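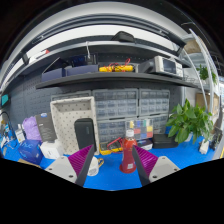

Section 3. Setting Up an Inventory and Receivables Check

This section covers the working-capital screen in Penton. The screen compares how fast a company's inventory and accounts receivable are growing with how fast its sales are growing. It assumes you have already created a portfolio (Section 1) and connected a data source (Section 2).

If you only want to look up one company one time, use Quick Lookup from the main menu instead. The steps below are for a saved screen that updates each time a new quarterly report comes in.

Before you start

Have the following ready:

- The ticker symbols of the companies you want to follow.
- At least eight quarters of data for each one. Penton can run on five, but the trailing comparison will be blank for the earlier periods.
- The fiscal year-end for each company, if it is not December.

Note: Banks, insurers and most software companies carry little or no inventory. Penton accepts them in the list but shows a dash in the inventory columns. The receivables columns work for software companies. They are not useful for banks.

3.1 Create the screen

1. From the main menu, choose Screens, then New.

2. Select Working Capital from the list of types. Do not select Liquidity. That type uses the current ratio and does not look at growth.

3. Type a name for the screen. Names can be up to 84 characters long and cannot contain a slash.

4. Under Companies, paste your ticker symbols, one per line or separated by commas.

5. Click Check Symbols. Any symbol Penton does not recognize is shown in red. Correct it or delete it before going on.

6. Click Save Draft.

The screen now appears in the left column with a gray dot. The dot turns green after the first complete run.

3.2 Set the fiscal calendar

Penton lines up quarters by the date each one ends. A company whose year ends in September will have its fourth quarter placed next to the third calendar quarter of the others.

1. Open the draft and click Calendar.

2. Look down the Year End column. Penton fills this in from the data source.

3. Click any entry that is wrong and pick the right month.

4. If a company has changed its year-end in the past two years, check the box marked Transition Period. Penton then leaves the short period out of all growth figures.

Caution: Changing the year-end after a screen has been run erases the saved results for that company. Export them first if you want to keep them (see 3.7).

3.3 Choose the growth comparison

There are two ways to measure growth, and you can show both.

Year over year compares the latest quarter with the same quarter a year earlier. Sales are for the three months. Inventory and receivables are the balances on the last day of the quarter.

Trailing compares sales for the last four quarters with the four before that, and compares average balances over the same periods. It moves more slowly and is less affected by a single large shipment.

1. Click Comparison.

2. Check Year over Year, Trailing, or both.

3. Leave Sequential unchecked unless you have a reason to use it. Sequential figures compare one quarter with the one right before it, and for a retailer or a toy maker they mostly show the season.

3.4 Set the gap alert

The gap is inventory growth minus sales growth, in percentage points. If inventory is up 27 percent and sales are up 9 percent, the gap is 18. The receivables gap is worked out the same way.

1. Click Alerts.

2. In the Inventory Gap box, type the number of points at which you want a company to be marked. The box starts at 10.

3. Do the same in the Receivables Gap box.

4. In the Quarters in a Row box, type how many quarters the gap must last before the mark appears. A setting of 1 marks a company right away. A setting of 3 waits for three straight quarters.

5. Click Apply.

Suggested starting point: Roswitha Eder, who wrote the original worksheet this screen is based on, used 18 points for a single quarter and a lower figure when she was looking at several quarters together. Try one setting for a full year before changing it. If you adjust the alert every time a company you own gets marked, the screen will not tell you much.

Note: A negative gap is never marked. Sales growing faster than inventory is usually welcome, but it can also mean a company is running short of stock. Sort by the Gap column to find these.

3.5 Turn on the inventory breakdown

Many manufacturers report inventory in separate parts: raw materials, work in process and finished goods. The breakdown is normally in the notes to the financial statements and may not be given every quarter.

1. Click Detail, then check Show Inventory Parts.

2. Choose what Penton should do when the parts are missing. Leave Blank is the safer choice. Carry Forward uses the last reported split and prints it in italics.

3. Click Apply.

How to read it: a rise in finished goods with flat sales is the case most people are looking for, and it deserves a closer look at the filing. A rise in raw materials may mean the company expects more orders. It may also mean that prices of materials went up, or that the company bought early ahead of a price change. The screen cannot tell these apart. Read the management discussion in the quarterly report before drawing a conclusion.

3.6 Run the screen

1. Return to the screen's main page and click Run.

2. Wait for the progress bar to finish. A list of 50 companies takes nearly 3 minutes on the first run. Later runs load only new reports and are much faster.

3. Review the Messages tab. Yellow messages are for information. Red messages mean a company was skipped.

Worked case

The table below uses a training company, Castow, which comes loaded with every new account. All dollar figures are in millions.

Castow, latest quarter against the same quarter a year earlier

Sales: 210.0, up from 200.0. Growth 5.0 percent.
Inventory: 150.0, up from 120.0. Growth 25.0 percent.
Receivables: 106.0, up from 100.0. Growth 6.0 percent.
Inventory gap: 20.0 points.
Receivables gap: 1.0 point.

With the inventory alert at 18 and Quarters in a Row at 1, Castow is marked for inventory. It is not marked for receivables.

Now open the Detail tab. Finished goods went from 50.0 to 54.0, or 8 percent. Raw materials went from 40.0 to 66.0, or 65 percent. Work in process stayed at 30.0. Most of the increase is in raw materials, so the next thing to read is what Castow says about its order backlog and its purchasing.

3.7 Save and export results

1. Click Export.

2. Choose Spreadsheet or Plain Text.

3. Check Include Alert Settings if you will compare this file with a later one.

4. Click Save File.

Penton keeps the results of the last 12 runs. Older ones are removed without a warning.

3.8 Adjust for acquisitions

When a company buys another business, the purchased inventory goes onto the balance sheet at once, but sales from the new business come in over time. The year-over-year gap will look large for up to four quarters.

1. Open the company's page and click Events.

2. Click Add Event and choose Acquisition.

3. Enter the closing date.

4. Enter the amount of inventory acquired, if the company has disclosed it. The purchase price note in the filing is the usual place to find it.

5. Click Save. The acquired amount is subtracted from the adjusted gap for four quarters.

Both the reported gap and the adjusted gap stay on the page. Alerts use the reported gap unless you check Use Adjusted under Alerts.

Caution: The adjustment removes inventory only. Sales added by the acquisition are still counted, so the adjusted gap will tend to look too low in the quarters after the deal closes.

3.9 Common problems

All gaps are blank. The data source returned fewer than five quarters. Reconnect it as described in Section 2 and run the screen again.

One company shows a gap of several hundred points. Check for a reporting currency change or a missed decimal in a manual entry. If the figures came from the Kuster feed, open the filing and compare the inventory line by hand.

Sales do not match the company's press release. Penton uses net sales from the filed report. Some press releases lead with an adjusted figure that leaves out businesses being sold.

A company changed from LIFO to FIFO. The inventory balance will jump with no change in goods on hand. Add an event of type Accounting Change and enter the restated prior-year figure.

Results differ from those in Nanness. Nanness averages the opening and closing balances in its quarterly view. Penton uses closing balances. Switch both programs to trailing figures to get a closer match.

A marked company is not a recommendation to sell, and an unmarked one is not a recommendation to buy. The screen sorts a list so that you know which filings to read first.

Section 3 revised 20 November 2025. Steps checked by Digby Nepia. Section 4 covers cash flow screens.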